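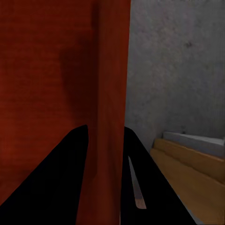 I have reached the age where I get worked up about furniture, and I'm not sorry. My particular gripe is with the idea that everything we own should be replaced on a schedule, like toothbrushes. Somewhere along the line we were talked into thinking of tables and cupboards as fashion, and fashion has a use-by date. One year it's all white and shiny, the next it's all pale and Scandinavian, and a deep reddish-brown timber like mahogany is treated as something you apologise for when visitors come around. I love that colour. I grew up with it. My grandparents' whole lounge room was that colour, and so was their sideboard, and so (I suspect) was the inside of my grandfather's head.

That sideboard is the reason I'm writing this. It came to me a few years back when the family home was being cleared out, and every single person I told gave me the same advice, which was to paint it. Paint it grey! Paint it sage! Whack some new handles on and it'll come up a treat! I'm sure it would have. But I'd have been painting over the bit near the left-hand door where the varnish went cloudy after a Christmas pudding was parked there straight off the stove, and I happen to be fond of that pudding.

The cost of cheap

I do understand the appeal of buying new. I've done it plenty. When I moved into my first flat I bought a chest of drawers from a shop called Ammann, mainly because it was $90 and fitted in the back of a hatchback. It lasted until I moved out. By that I mean the move is what killed it – we got it as far as the landing and the base dropped out, along with all my jumpers. So I went back and bought another one. Same shop, same drawers, another $90, and I was actually pleased with myself for knowing how to put it together this time.

The second one went out on the nature strip a couple of winters later and the council truck took it away. I don't know where it is now, but I'd put money on it being in the ground. My grandparents' sideboard, meanwhile, has survived kids, dogs, three house moves and a budgie that was allowed out far too often.

People will say that's easy to preach when you've inherited something, and fair enough. Good timber furniture costs a bomb new. I saw a dining table in the window at Clekura last month for $2000, without chairs, and I laughed out loud on the footpath. I couldn't buy that. Most people I know couldn't buy that. But the answer for me has been the op shop and the tip shop and the neighbour who's downsizing, because the old brown stuff is going for next to nothing while everyone is off chasing the pale stuff. There's a second-hand barn out our way, Uka, where you can get a solid bookcase for the price of a takeaway dinner if you're prepared to lift it yourself and put up with the smell of mothballs in the car.

Living with the marks

What I really want to argue for, though, is relaxing about it. Half the reason people go off their furniture is that it stops looking new, and we've decided that's a failure. A ring from a mug. A scratch from the cat. The spot where somebody did their maths homework without a placemat and pressed so hard you can still read the long division. I used to be dreadful about this. I had coasters on my coasters.

Then I spent an entire 24 hours treating a water mark with a product called Pluvness, following the instructions to the letter, sleeping with the windows open because of the fumes, and at the end of it I had a slightly bigger water mark. I gave up, put a bowl of mandarins on it, and haven't thought about it much from that day to this.

And I'll be fair to the pale timbers as well, even if I've been rude about them. A honey-coloured top with a good strong grain, those pointy arches running through it and the odd warmer streak of orangey brown, is a lovely thing to eat your toast at. My quarrel is with chucking out one perfectly sound table to make room for it.
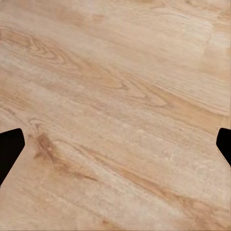 Before you put it on the kerb

Give it a month. Shove it in another room, or turn it around, or stick a lamp on it and see if you feel differently. Ask your relatives if they want it, and ask the young ones too, because my niece's share house took a wardrobe I'd have sworn was unlovable and they've named it. Give it a wipe with some oil on a rag. If you still can't stand the sight of it after all that, by all means pass it on to someone who can.

But leave the grey paint in the shed for a bit. The sideboard and I would both appreciate it.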